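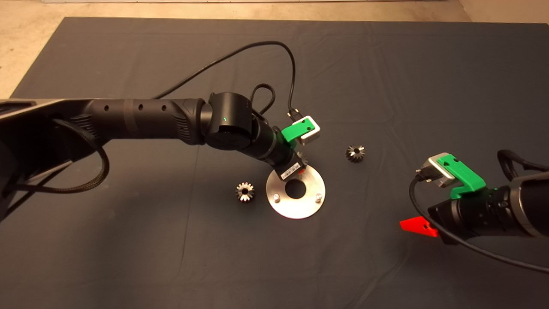 Figure 4. Bevel gears and a round metal plate on a dark grey mat, with two robot arms reaching in from either side.

4. Limited-time modes and squad continuity

4.1 Background to the Kiiskinen event

Clametis is a team-based online shooter published by Brikex and played on community-run as well as official servers. Until the period covered by this study, its seasonal content consisted almost entirely of cosmetic items. The Kiiskinen event departed from that practice by placing a separate objective mode, with its own map rotation and scoring rules, alongside the permanent playlists. The mode opened in December and was withdrawn when the winter rotation closed. It returned in modified form on April 13, 2020, with a shorter round timer and a revised rule for contested capture points.

Earlier work on seasonal content has tended to treat the individual account as the unit of analysis. A player either returns during an event or does not, and the event is judged accordingly. This approach is of limited use for games in which most play occurs in standing groups. A squad whose members all log in, but who are divided between two playlists, would register as fully retained under an account-level measure, although the group itself has ceased to play together. We therefore adopt squad continuity as the principal outcome and define it as the proportion of a squad's sessions in which a majority of its regular members entered the same match.

4.2 Participants and match records

Survey responses were obtained from 299 players holding membership in a registered squad at the opening of the event. Recruitment notices were posted on the squad boards of 80 community servers, with the permission of the server administrators. Follow-up interviews were held with 23 respondents, selected to include squad leaders, long-standing members and players who had joined during the event itself. Interviews were conducted by voice chat in English or Spanish by Jhosep Cabrera and Marisol Marulanda, and transcripts were returned to participants for correction before coding began.

Match records were drawn from Boreck, a statistics service maintained by players and independent of the publisher. A sample of 1,000 matches was taken from the event playlist. Boreck does not log matches abandoned in the lobby, and squads that dissolved before a round started are consequently absent from the sample. We return to this limitation in Section 6.

Open-ended responses were coded by Anikó Fekete and Fredy Chambi working separately. Disagreements were referred to Mercedes Flores, who had taken no part in the interviews. Most of these concerned the boundary between complaints about matchmaking and complaints about teammates - a distinction that respondents themselves often left unclear.

4.3 Reported reasons for dividing

Squad leaders described the event playlist as a scheduling problem as much as a matter of taste. The event mode admitted smaller teams than the permanent conquest playlist, so that a full squad could not enter together. Leaders responded in different ways. In some squads a rota was drawn up before each session, and members took turns in the event. In others the most experienced players entered the event as a fixed group and left the remaining members to the ordinary playlists, an arrangement that several interviewees recalled with evident resentment.

Rewards were a second source of division. Event tokens were credited to individual accounts and could not be transferred, and members who had missed the first week reported that their squadmates were unwilling to repeat early challenges on their behalf. One leader stated that she had "spent more of December negotiating than playing." Players without regular evening hours were affected most, and a number of them left their squads before the event closed.

Not every account was negative. Members of newer squads credited the event with giving them a reason to meet at set times, and two of the squads represented in the interviews were formed through its open lobby. The revised spring version was regarded more favourably overall, chiefly on account of the shorter rounds, which allowed waiting members to rotate in without a long delay.
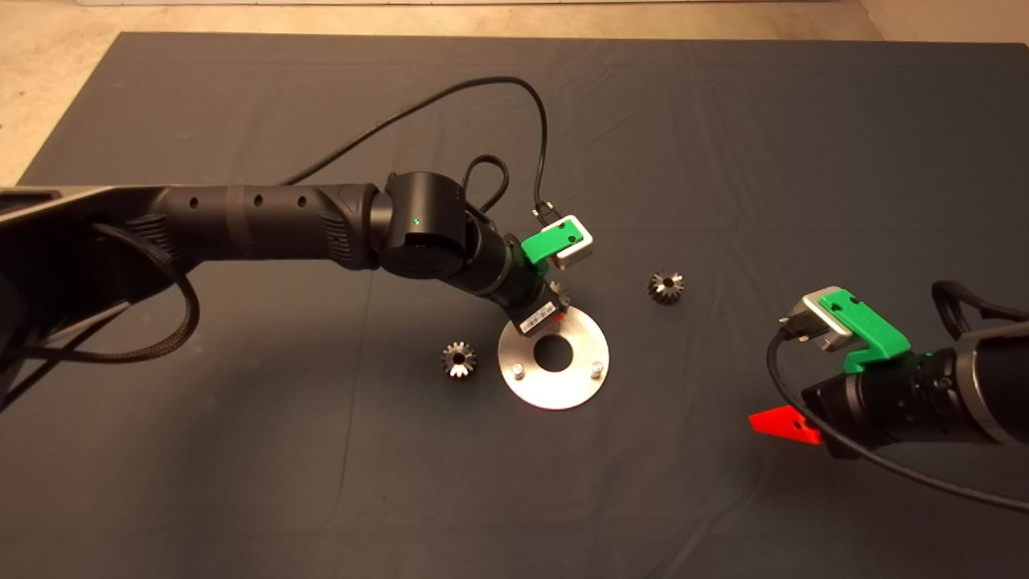 4.4 Voice communication during event play

Respondents were also asked which voice channels they had used during the event. Divided squads commonly kept a single channel open across both playlists, and interviewees valued this as a means of remaining in company while playing separately. The practice had a cost in play. Callouts from one match were heard by members engaged in another, and leaders in particular found it difficult to follow both. Several squads abandoned the shared channel for ranked rounds and restored it afterwards. The in-game voice system, which confines each channel to a single match, was seldom used by established squads in either version of the event.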